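Why are the letters on a keyboard in that order?

By Réka Kocsis
28th April
169 shares | 9 comments

If you have ever looked for a letter on a keyboard, you will know they are not in alphabetical order. A is on the left, but B is down near the bottom and C is off to one side of it. The top row of letters starts with Q, W, E, R, T and Y. Say those six letters as a word and you get "qwerty" (kwer-tee), which is the name for this kind of keyboard.

The order is much older than computers. It comes from typewriters.

Machines with arms

A typewriter was a machine for printing letters onto paper, one at a time. Under the cover was a set of thin metal arms called typebars. Each one had a letter on the end. When you pressed a key, its typebar swung up and hit an inky ribbon against the paper, and the letter was printed. Then the typebar dropped back to its place.

If two typebars went up at nearly the same time, they could bump into each other and get stuck. The typist had to stop and pull them apart with their fingers, which was a messy job.

The QWERTY order was worked out in the United States in the 1870s. Before that, the inventors had tried keys that were closer to alphabetical order. You can still find a bit of the alphabet in the middle row, where F, G, H, J, K and L sit side by side with only I missing.
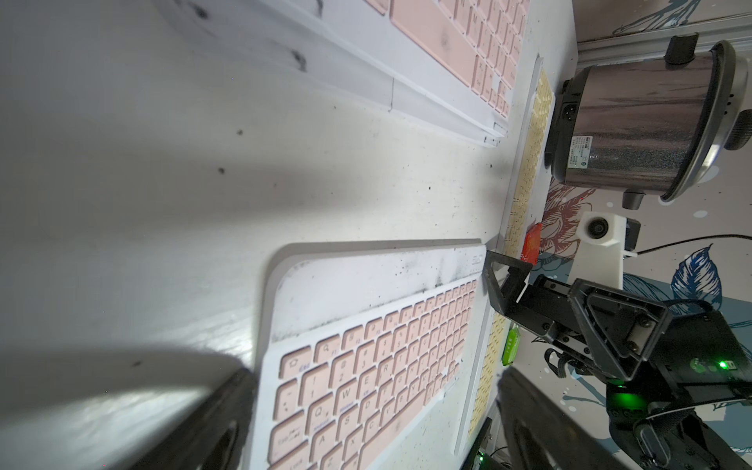 People do not agree about why the other letters were moved. Many books say it was to stop the typebars from jamming, by keeping some letters that are often used together apart. Some historians think telegraph operators had a say in it as well. They were people who listened to messages in Morse code and wrote them down, and they tried out some of the early machines. It may have been a mixture of reasons.

Why didn't we change it?

Computers have no typebars, so nothing can jam in that way. We could put the letters in any order we wanted. Other orders have been invented, and one called Dvorak (dvor-zhak) puts all the vowels together in the middle row on the left. Some people like it very much.

Most people had already learned QWERTY, though. Schools taught it and offices bought it. Changing would mean that everyone had to learn to type again, so the old order stayed.

Not every country uses exactly the same one. In France, the top row usually starts with A, Z, E, R, T and Y. In Germany, the Z and the Y have swapped places, because Z is used a lot more in German than it is in English.

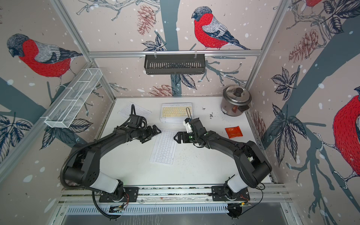 A white keyboard on a white table.

What happens when you press a key?

Under each key is a switch. When you push the key down, the switch tells a tiny computer chip inside the keyboard which key it was. The chip sends a code to the computer, and the computer puts the right letter on the screen. It all takes much less time than a blink.

In many cheaper keyboards there is a rubber dome under each key, like a very small bowl turned upside down. It squashes when you press and pops back when you let go. Other keyboards have a separate switch with a spring for every key. These often make a louder click, and some people choose them for the sound.

The colour of a keyboard makes no difference to how it works. My own is grey. My cousin in Zevitbridge has a purple one and it types the same words.
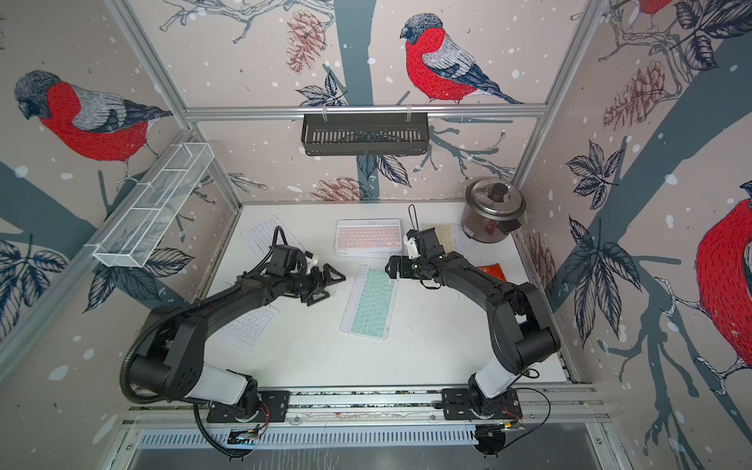 Keyboards can be white, mint green or other colours.

Things to look for

Put your pointing fingers on F and J. On most keyboards you will feel a small bump on each. The bumps help typists find the right place for their hands without looking down.

Now find the letters in the word TYPEWRITER. They are all in the top row of letters. Try to think of another long word you can spell using only that row. "Proprietor", meaning an owner, is one.

Last of all, look for the longest key. It is nearly always the space bar, and it is long so that either thumb can reach it.

Contact us | © Flokley | Back to top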